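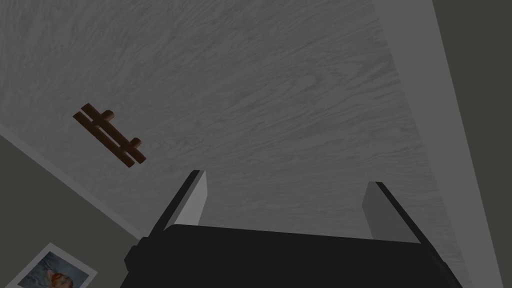
Looking After Oiled Wooden Worktops

I do love an oiled worktop! We've had ours in the kitchen at Tustumcombe for 14 years now and it still gets compliments, even with the tea rings by the kettle (my fault) and the dent where I dropped the big casserole.

Day to day it wants very little. A cloth wrung out in warm water with a drop of washing-up liquid, then a dry tea towel straight after. Wipe with the grain if you can see which way it runs. Keep bleach and scouring powder well away, and don't leave a wet washing-up bowl sitting on it overnight.

Is it thirsty?
Flick a few drops of water on and go and put the kettle on. If they're still sitting up in beads when you come back, leave well alone. If they've sunk in and left a dark patch, it's time to oil. Ours gets done every June when the windows can stay open, and the bit round the sink gets an extra go before Christmas.

Oiling
Clear everything off, and I mean everything, including the toaster and that jar of pens. Rub down lightly with fine sandpaper, always along the grain, and wipe up the dust with a barely damp cloth. Let it dry properly. Then pour out a small puddle of oil, much smaller than you think, and work it in with an old cotton T-shirt. Wait 20 minutes and wipe off whatever is left on top. If you forget this part it goes sticky and you'll be cross for a week (ask me how I know). Two thin coats are lovely, three if the wood is new.

Lay the oily rags out flat outdoors to dry before they go in the bin. Never leave them scrunched up indoors, as they can heat up by themselves and catch fire.

Marks and stains
White rings often come out with a little oil and a lot of elbow grease. For black marks round the taps, try lemon juice, leave it for a few minutes, rinse, dry and oil again. Beetroot fades by itself, I promise!

Brigitta Hollenstein wrote in to say she does her chopping boards and wooden spoons on the same afternoon with food-safe oil, and I've copied her ever since. The spoons come up beautifully.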